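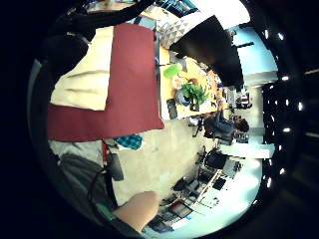 Red cloth and cream sheet laid flat, with the long table behind.

How to fold and store large cloth panels in a shared workroom

By Boglárka Jakab

Large pieces of cloth get creased when they are folded in the air or on a crowded table. Our table at Clembridge is nearly always full of cups, bowls and plants, so I fold on a separate flat surface and leave the table alone. This method works for backdrops, bedspreads, curtains and plain yardage.

What you need

A clean flat surface bigger than half the cloth
A cotton sheet in a light color
A lint brush
2 cotton ties, each 85 cm long
A storage bag or a shelf with a door

Before you start

Move drinks off the surface. Coil any cables nearby and push them back, since a loop of cable will catch a hem and pull it. Take jackets, bags and small pieces of fabric off the pile and put them somewhere else until you are done.

Check that the cloth is fully dry. Feel the hems and the corners, which hold water longest. If they are cool to the touch, hang the cloth for a few more hours.

Folding

1. Spread the cloth with the good side down. Work from the middle out to the edges with flat hands. Do not tug at the corners.

2. Brush off lint and hair. Dark red shows everything, so go over it twice and change direction the second time.

3. Lay the light sheet on the cloth and smooth it. Soft wrinkles in the sheet are fine. Hard creases will print through, so iron those out first.

4. Bring one long side over to meet the other. The sheet stays inside and keeps the two faces of the cloth from rubbing.

5. Roll from a short end. Keep the roll loose enough to push a hand into the center.

6. Tie it near each end with a bow. Knots are hard to undo and tempt people to use scissors.

If you have to fold it flat instead, make as few folds as you can and put them in a different place each time.

Storing

Rolls go on the upper shelf at our place, lying down. Our panels weigh 700 g each, so the Arero bags we had already were strong enough. Plaid and printed pieces go in a separate bag because some of the dyes rub off, teal and navy especially. Keep everything out of direct sun. Red fades quickly next to a window, and the fade follows the fold lines.

Write the size and color on a paper tag and tie it to the outside. Pinned tags rust in a damp room.

Getting creases out later

Unroll the cloth the evening before you need it and leave it flat overnight. For what is left, use a steamer from the back. Test a corner before steaming anything with a printed pattern.

Updated 16 May 2024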